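July, after rehearsal

Up past midnight again, with the keyboard stand question still not settled. 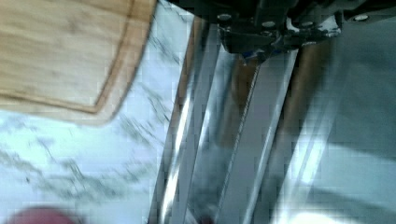 Cutting board on the counter, kitchen end.

Raili Miettinen brought her new Prinero stage piano tonight and wanted all of us to hear the "cathedral resonance" on it. I heard a piano with the reverb turned up. She says it has 196 voices. I asked how many she'd used so far and she said 3, one of them by accident. Siiri laughed so hard she lost her place in the Luncombe tune, which we then had to start over, and it isn't a tune that improves with repeats.

My own board is 10 years old and has a dead B flat at the top that I play around. I keep reading that weighted action changes your playing. Maybe it does. I tried hers for the whole second set and my left hand was just as late as ever. The keys do feel nice, I'll give it that. A bit slow coming back up on fast stuff.

What bothers me more is the amp. The man at Sjöberg's told Raili she needed a powered speaker "matched" to the piano, same maker, and of course it costs nearly as much as the piano did. I ran her through my old wedge and couldn't tell the difference from where I sat. Siiri Ahonen claims she could, from over by the drums, but Siiri also claims she can hear cable quality. I swapped her cable during the break last winter and she never said a word.

Set for Punisside is still too long. We have 27 songs on the list and time for maybe half that. I said cut the waltzes. Raili said cut the blues. So we cut nothing and agreed to "see how it feels on the night," and I know how that goes, we run over and the sound guy pulls the faders in the middle of my solo.

Need: new sustain pedal, the polarity on mine is backwards unless I hold it down when I switch on. Fuses. Ask Siiri for my blue folder back.

Raili wants to record the next one. On what, I said. She's looking at a mixer.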